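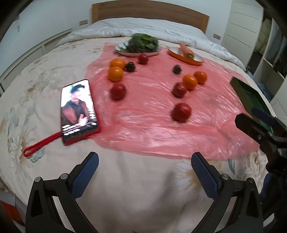 Washing and Storing Fresh Produce at Home
Zanetti Household Learning Center – Home Skills Series

This guide sets out the method taught in the Center's introductory food course. It is intended for households that shop once a week and wish to keep fruits and vegetables in good condition until the next trip. No special equipment is required.

Before you begin

Wash your hands with soap and warm water for at least twenty seconds. Clean the sink, the drainboard and any cutting boards you plan to use. Set out a colander, clean towels and a few containers with lids.

Step 1. Sort the produce

Lay everything out on a clean, covered surface where each piece can be seen. Set aside anything bruised, split or soft, and plan to use it first. Discard any soft produce that shows mold. Remove rubber bands and twist ties, as these press into stems and cause early decay.

Step 2. Decide what to wash now

Most produce keeps longer if it is stored dry and washed just before use. Berries, mushrooms and grapes should always be left until the day they are eaten. Lettuce and other leafy greens may be washed ahead, provided they are dried thoroughly. Root vegetables should be brushed free of loose soil and washed later.

Step 3. Wash under running water

Hold each item under cool running water and rub it gently with your hands. Use a clean vegetable brush on firm items such as melons, potatoes and cucumbers. Wash produce that will be peeled, so that dirt is not carried from the skin to the flesh by the knife. Do not use soap, detergent or bleach.

For leafy greens, separate the leaves and place them in a large bowl of cold water. Move them about, lift them out, and pour the water away. Repeat until no grit remains in the bowl, then rinse the leaves under the tap.

Step 4. Dry

Pat firm items with a towel. Spin greens or roll them loosely in a clean cloth. Allow a further ten minutes in the open air before putting anything away.

Step 5. Store

Refrigerator: leafy greens, carrots, broccoli, green beans, berries, grapes and all cut produce. Line the container with a dry paper towel and change it when damp.

Counter: bananas, tomatoes, and any peaches, pears or avocados that are still firm. Move ripe pears, peaches and avocados to the refrigerator.

Cool, dark cupboard: potatoes, onions, garlic and winter squash. Keep potatoes and onions apart.

Apples give off a gas that hastens ripening – store them away from greens and carrots. Cut fruit must be refrigerated within 2 hours and is best eaten within 4 days.

Weekly check

Look through the refrigerator drawers once before each shopping trip. Wipe out any moisture, and bring older items to the front.

Course materials prepared by Manuela Mazza and Zhenhua Liang. Last reviewed 6/7/23. Printed copies are available at the front desk.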